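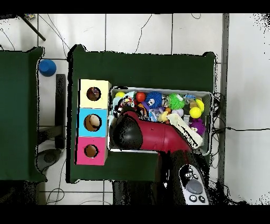

Practical Housekeeping for Playroom Staff
Handout 4: The Toy Tray

Kolbrún Ásgeirsdóttir, Fundthorpe Evening Program
28th July
Reading time: 6 minutes

Last time we dealt with shelves, and most of you came away believing that shelves are the hard part. Shelves are easy. A shelf shows you what is on it. This session is about the tray of small toys, which every playroom owns and which no playroom has ever put on its inventory under a more exact heading than "misc."

Please have your notes from Handout 3 with you. If you left them on the radiator, they are still there.

1. What a mixed tray is

For the purposes of this course, a mixed tray is any shallow open container holding small toys of more than one family. The usual families are balls, plush, figures, blocks, and the remainder. The remainder is the largest family. It includes lids, things that came off other things, and whatever the last group had in its pockets.

Trays fill by a simple process. At the end of a session somebody says "just pop it in there," and it is popped. Touran Khosravi ran the playroom at Cloradness for 16 years and used to say that she had never once seen a child put a toy in the wrong tray, only adults. I repeated this to the adults at Cloradness and was not offered tea.

2. Before you touch anything

Clear the table. A plain dark cover is best, since small pale objects show up on it and small dark objects are at least given a sporting chance. Stand the tray toward one side and leave the larger half of the table free. You will want all of it by the time you reach the remainder.

Look at the tray for a full minute first. Students hate this instruction. Arash Jafarzadeh, who took the course last September, used his minute to write a list of complaints about the minute, and then found the missing half of a train set by looking straight at it.

Things worth noticing in the minute:

Which toys are sitting on top of other toys (take these first)
Anything with a long fringe or bristles, as these catch on their neighbors
Cloth of any kind, which is generally hiding a ball
Clear plastic, which hides itself

3. Order of removal

Cloth first. Lift it straight up, shake it once over the tray, and fold it. Do not drag it sideways, or you will be sorting the floor.

Plush second. Plush toys take up the most room and do the least rolling. Put them face up in a row. There is no professional reason for face up, but everyone does it, and the one time I put them face down a parent asked if something had happened.

Rigid things third: cubes, tins, figures, vehicles. Cubes with a hole in the face need a proper look inside, because children regard any hole as storage. A stack of them is a small block of apartments and should be treated as fully let until you have checked each one.

Balls last. This is the rule people break. A ball is bright and easy to grab, and getting rid of three of them in ten seconds feels like progress. Then the heap they were holding up settles, and the balls you have just put on the table go off to see the rest of the building. Have a bowl ready. A bowl, Dennis, and not your hat. 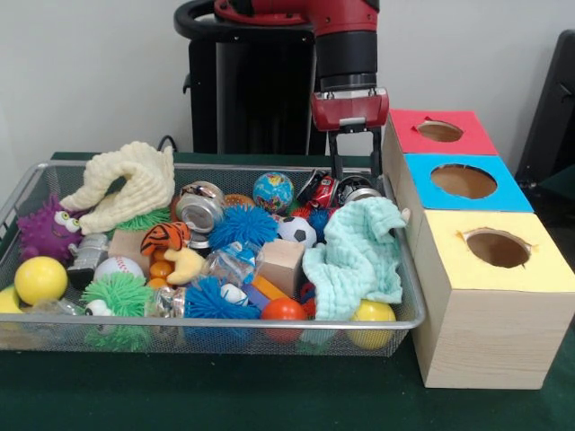
4. Sorting, and the arguments about sorting

There are two schools. The first sorts by what a thing is: all balls together, all plush together. The second sorts by what it feels like: spiky, soft, smooth, hard. I teach the first and privately prefer the second.

The trouble with sorting by kind is the spiky monster. It is a character, with eyes and presumably opinions, so it belongs with the figures or the plush. It is also covered in rubbery spikes, so a child looking for something spiky will want it in with the spiky balls. Last year's group spent most of a session on one such monster and parted on poor terms.

The trouble with sorting by feel is the baseball. It is hard, mostly smooth, and stitched, and it goes nowhere near anything soft if you value your lampshades. Under either system I give the baseball its own home, high up.

Suggested working groups, for those who want an answer and will not be reasoned with:

Group A. Soft plush: tigers, moons, anything with a face you would apologize to.
Group B. Spiky and bristly, balls and creatures alike. (Yes, this is a compromise. See above.)
Group C. Smooth balls, small. Check the size against the choking gauge. The one from Handout 2, and not your best guess.
Group D. Blocks and cubes, emptied.
Group E. Figures, robots, animals with legs.
Group F. Containers. Tins and clear boxes count as containers even when a child has told you they are a boat.

Anything left over goes in the remainder, which you are allowed to keep for one term. After that Forough Bakhtiari comes round with a bag.

5. Wire or solid?

This comes up every year. A wire-mesh tray lets the grit fall through and lets you see from the side what is at the bottom. It also lets thin things poke out and catch on sleeves. A solid tray is kinder to sleeves and wipes clean in one go, but it keeps everything you have ever put in it, including the sand.

For fringed and bristly toys I lean toward solid. For nearly everything else, mesh. Whichever you choose, the rim matters more: rounded corners, no raw edges. Run a finger along it, slowly, before a three-year-old does it fast.

6. Putting back

Fill the tray to the rim and no higher. If it heaps, you need a second tray, and if you say you haven't room for a second tray then you have too many toys. At Kamora we went through a tray of 63 pieces and put back almost 50. The children did not remark on it. One of the staff did, at length, about a plastic lid.

7. For next session

Sort one mixed tray, at work or at home. Write down the order in which you took things out and where the order broke down. Half a page is enough. Bring one object you could not place in any group, clean please, in a bag, with your name on it.

Those who still owe me the shelf diagram still owe me the shelf diagram.

Fundthorpe Evening Program. Questions to the front desk or by note in the Handouts tray. © Fundthorpe Evening Program. Back to top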